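Mallport / Qualité de l'air / Purificateurs mobiles

Kastard, purificateur d'air mobile pour salles d'attente, salles de classe et bureaux partagés

Fiche mise à jour le 26 mai 2025
Disponibilité : en stock
Prix : sur devis pour les collectivités, affiché au panier pour les autres

Il fut un temps où tout le monde avait un avis sur les aérosols. On en parlait à table, on en parlait dans l'ascenseur (quand on osait encore prendre l'ascenseur), et des gens raisonnables achetaient des appareils à ozone sur des sites sans mentions légales. Puis l'intérêt est retombé, les appareils sont partis à la cave et les salles d'attente ont recommencé à sentir la salle d'attente. Le Kastard s'adresse à ceux qui ont gardé le sujet en tête, ou à qui une mauvaise semaine de grippe l'a rappelé.

C'est une colonne filtrante sur roulettes. Elle aspire l'air par le bas, le fait passer dans un préfiltre lavable puis dans un filtre HEPA H13, et le rejette par le haut. Pas de lampe ultraviolette, pas d'ioniseur, pas de parfum « brise alpine ». Pas d'application non plus : l'appareil possède un bouton, et ce bouton se tourne.

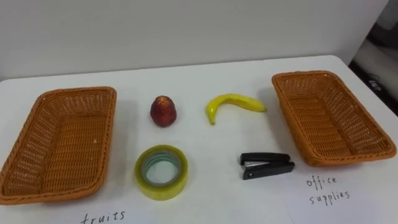
Table blanche et corbeilles tressées.

À qui le destine-t-on ?

D'abord aux lieux où des inconnus restent assis longtemps ensemble. Cabinets médicaux, centres de vaccination, crèches, classes, salles de réunion dont la fenêtre donne sur un parking et que l'on n'ouvre donc jamais. Le Kastard est prévu pour des pièces allant jusqu'à 70 m² sous hauteur de plafond courante. Au-delà, il faut deux appareils, ou un seul et beaucoup d'optimisme, mais nous ne vendons que les appareils.

Il ne remplace pas l'aération. Nous le précisons parce que la question revient chaque semaine au service commercial, souvent sous la forme « donc on peut condamner la fenêtre ? ». Non. Un filtre retient des particules, il n'apporte pas d'air neuf et ne fait rien contre le dioxyde de carbone. Une classe de collégiens après le déjeuner reste une classe de collégiens après le déjeuner. Ouvrez, filtrez, et si quelqu'un tousse comme un tracteur, renvoyez-le chez lui.

Il ne soigne personne et ce n'est pas un dispositif médical. Si un revendeur vous affirme le contraire, prenez son nom et transmettez-le-nous.

Deux vitesses, et ce qu'elles font

La position basse tourne en continu pendant que la pièce est occupée. On l'entend si l'on se tait et qu'on la cherche. La position haute sert entre deux groupes, pendant la récréation ou à la pause de midi ; elle s'entend très bien, et l'on évitera de l'enclencher au milieu d'une consultation d'audiologie. Un cabinet l'a fait.

Il n'existe pas de mode automatique. Davoud Daneshvar, qui a dessiné le circuit d'air, en avait monté un sur le premier prototype, avec un capteur de particules. L'appareil s'emballait chaque fois qu'une personne se parfumait ou faisait griller du pain, et restait parfaitement calme devant une salle pleine de gens enrhumés. Le capteur a été retiré. 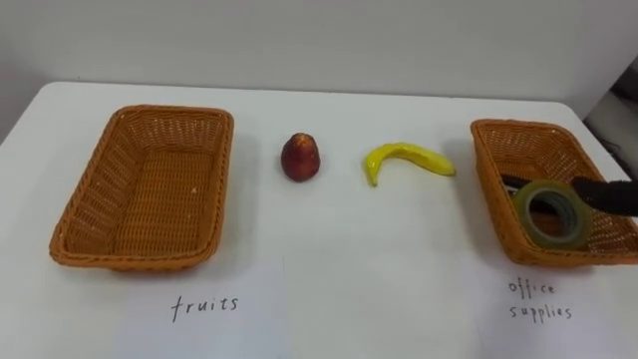 Le choix d'un bouton mécanique a eu une autre conséquence, moins prévue : les gens s'en servent. Sur les modèles à écran tactile que nous distribuions auparavant, la moitié des retours en atelier concernait un verrouillage enfant activé par mégarde, généralement par un adulte. Avec le Kastard, Edin Halilović, notre responsable de l'atelier, se plaint désormais de recevoir surtout des appareils débranchés.

Caractéristiques

Filtration : préfiltre textile lavable, filtre HEPA H13 à joint continu
Surface conseillée : jusqu'à 70 m²
Réglages : 2 vitesses, arrêt
Poids : 7 kg, filtre compris
Déplacement : roulettes pivotantes avec frein, poignée arrière
Alimentation : prise secteur, cordon à enroulement manuel
Coloris : gris clair, ou gris un peu moins clair
Garantie : 2 ans, pièces et main-d'œuvre
Connectivité : aucune

Où le poser

Dégagé des murs, sortie d'air libre, jamais derrière un rideau. La plupart des Kastard que nous visitons sont installés derrière un rideau, ou sous la table aux magazines, ou dans l'angle mort entre la fontaine à eau et le ficus, là où ils filtrent le ficus. On comprend bien l'idée : l'objet n'est pas beau. Il donne pourtant de bien meilleurs résultats là où se trouvent les gens.

Évitez aussi d'en faire une desserte. La grille supérieure n'est pas plane, ce qui n'a découragé ni les tasses, ni les dossiers, ni le sapin de Noël d'une mairie que nous ne nommerons pas.

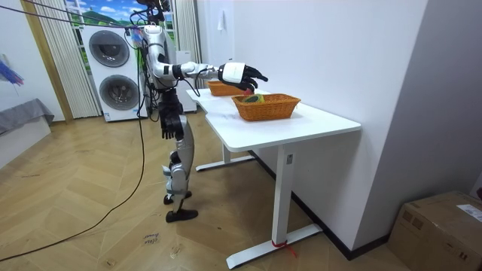

Entretien et filtres

Le préfiltre se retire sans outil et se passe sous l'eau froide. Laissez-le sécher complètement avant de le remettre. Un préfiltre humide sent le chien, et l'on accusera le chien.

Le filtre HEPA ne se lave pas, ne s'aspire pas, ne se tapote pas au-dessus de la cour. Il se change, appareil éteint, gants aux mains, et l'ancien part dans un sac fermé. Un repère de couleur, visible par la trappe, vire à l'orange lorsque le moment est venu. Dans les écoles, le plus simple est de faire l'échange en août, quand les bâtiments sont vides et que l'on retrouve enfin la clé du local.

Les filtres de rechange sont vendus sous la référence Celeo. Les filtres de l'ancienne gamme Ivanov ont presque les mêmes dimensions, et ce « presque » est toute l'histoire : ils entrent, ils tiennent, et l'air passe tranquillement à côté. 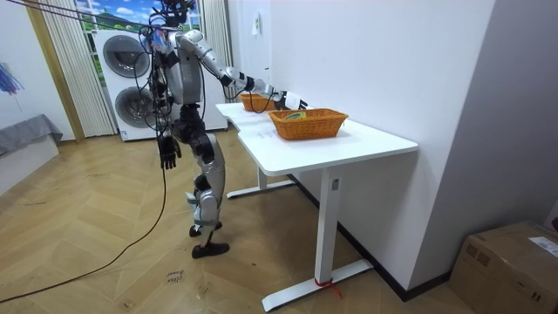 Robot humanoïde penché vers un bureau blanc, sur un parquet à chevrons.

Avis de clients

Borislav Dimitriou, cabinet dentaire
« Fait ce qu'on lui demande. Les patients pensent que c'est un climatiseur et me disent qu'il fait plus frais. Je ne les détrompe pas. »

Ernő Juhász, directeur d'école
« Bon appareil, livraison correcte. Le cordon aurait pu être plus long. J'ai appris à cette occasion que ma classe de CP ne compte qu'une prise, et qu'elle est occupée par l'aquarium. »

Milovan Mladenović, espace de travail partagé
« Bruyant en vitesse haute. C'est écrit sur la fiche, je sais, je l'ai lue ensuite. »

Livraison et retours

Le Kastard est livré monté, filtre en place sous film plastique. Retirez le film. L'appareil fonctionne aussi avec, au sens où il fait du bruit, mais il ne filtre alors rien du tout et le moteur finit par chauffer.

Le retour est accepté si le filtre n'a pas servi. Un filtre entamé n'est ni repris ni échangé. Pour les commandes groupées, les marchés publics et les devis en trois exemplaires, écrivez au service collectivités de Mallport en indiquant la surface de chaque pièce et le nombre de fenêtres qui s'ouvrent réellement.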